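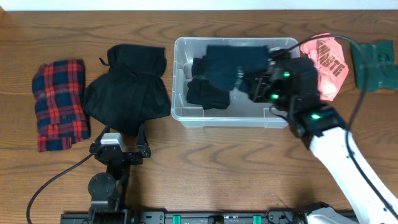 Leitfaden für Greifversuche mit Textilien in neuer Fassung

17. April 2020. Der Arbeitskreis Storilell hat seinen Leitfaden für Versuche mit zweiarmigen Robotern an Kleidung und anderen weichen Waren überarbeitet. Die neue Fassung umfasst 42 Seiten und ersetzt das Papier vom November. Beteiligt waren die Firmen Skoltari und Solanki sowie mehrere Hochschulgruppen, die den Entwurf in ihren Labors erprobt haben.

Der Leitfaden regelt vor allem, wie ein Versuch vorzubereiten, zu unterbrechen und zu protokollieren ist. Vor jedem Durchgang müssen die Ausgangslage der Kleidungsstücke und die Position des Behälters festgehalten werden. Kabel an den Handgelenken sind so zu führen, dass sie in keiner Armstellung unter den Greifer geraten. Klemmen an der Montageschiene werden zu Beginn jeder Schicht auf festen Sitz geprüft und nicht während des Betriebs versetzt.

Neu ist ein Abschnitt über die Ruhestellung. Wer in den Arbeitsbereich greift, um Wäsche neu auszulegen oder einen Behälter zu leeren, darf das erst tun, wenn beide Greifer geöffnet sind, keinen Stoff mehr halten und die Steuerung den Halt bestätigt hat. Eine Leuchtanzeige am Arm allein genügt nicht als Freigabe.

Zwei offene Greifer, zwischen ihnen der mit Kleidung gefüllte Behälter, obenauf ein rot-blau kariertes Hemd:
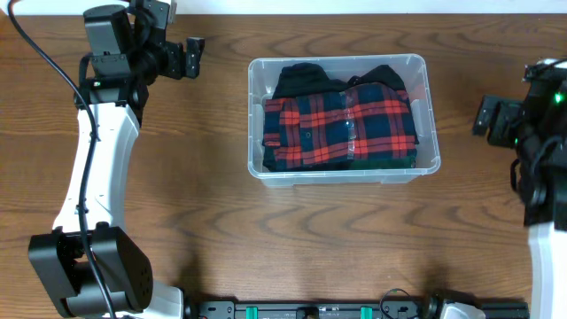 Foto: Solanki / Arbeitskreis Storilell

»In der alten Fassung stand nur, dass die Arme stillstehen müssen«, sagt Pankaj Tiwari, der die Überarbeitung geleitet hat. »Das hat jedes Labor anders ausgelegt.« Aus den Rückmeldungen zum Entwurf, 61 an der Zahl, betrafen die meisten diesen Punkt.

Strenger gefasst sind auch die Vorgaben für das Protokoll. Ein Durchgang gilt nur dann als gelungen, wenn alle vorgesehenen Stücke vollständig im Behälter liegen und kein Ärmel oder Saum über den Rand hängt. Greift eine Person ein, ist der Durchgang als unterbrochen zu führen, auch wenn er danach zu Ende gebracht wird. Bislang konnten die Labors solche Fälle nach eigenem Ermessen werten, was den Vergleich der Ergebnisse erschwerte.

Für durchsichtige Behälter empfiehlt das Papier eine zusätzliche Kontrolle der Beleuchtung, damit Spiegelungen am Rand die Erkennung nicht stören. Verbindlich ist dieser Teil nicht. Solanki hatte eine feste Vorgabe gewünscht, konnte sich damit aber nicht durchsetzen.

Für laufende Versuchsreihen gilt eine Übergangsfrist von zwei Monaten. Die Protokollvorlage wurde an den neuen Text angepasst und lässt sich in die Software Pileo einlesen. Ältere Aufzeichnungen müssen nicht nachgetragen werden.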